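17 August 2026

Hi Nest,

Quick one on the Clendside play table money before you disappear on leave! We've spent $436 so far, mostly on the wicker baskets and the block sets from Harries, and I'm really happy with how it's coming together. Five tables are laid out with white cloths now, and up to 22 kids can use the room at a time (it was a squeeze in February, you'll remember).

The sorting set is my favorite — a basket, a couple of red shapes and a green ball, and that's plenty.

Table two, with the basket and the sorting pieces:

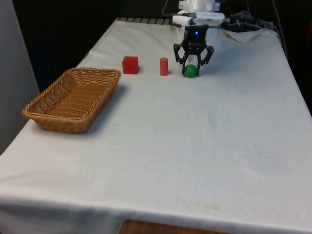
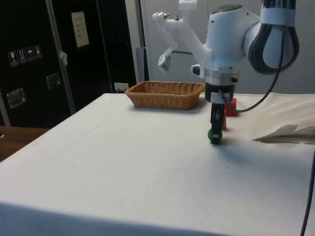
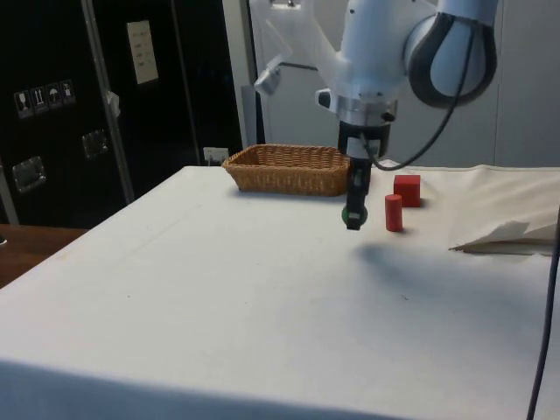 Still to do: the cloths need a proper wash, and I'd like a spare for each table. Verkham quoted me for five and I'll send that over once I've checked the sizes. I also owe you the receipts — they're in my bag, I promise.

Eluned Skyrme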